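# Kraft paper on the big worktable – taping it off in sections?

**ostelura_crafts**
So I finally covered the big table with brown kraft paper and ran dark blue tape both ways to divide it up, and I'm so pleased with it (even with the wrinkles). 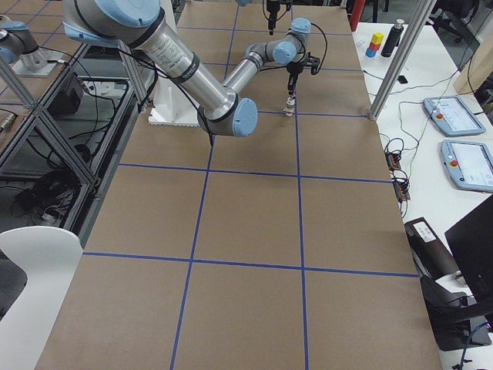
## Replies

**gumede90**
Oh, I love this! We did the same in September for sorting beads and buttons, one kind to a section, and it saved me so much hunting around. My only worry would be those creases near the bottom edge – small things do like to roll into them.

**papertable1048**
I'm going to disagree a little, kindly I hope. Tape on paper tears the top layer when you peel it, and then you're replacing the whole sheet. I'd draw the lines with a marker and a long ruler.

**gumede90**
Marker rubs off on everything in my house, though! I leave the tape down and change it all together, paper included, every 8 weeks.

**erard_attic**
I'm with the tape people. Mist the back of the paper very lightly, let it dry flat overnight, and pull it snug before you tape – mine comes out nearly smooth.

**papertable1048**
Misting made mine buckle worse, but maybe I was heavy-handed.

**ostelura_crafts**
Thank you all, you're lovely. I'll try the mist on a scrap first and keep the tape for now.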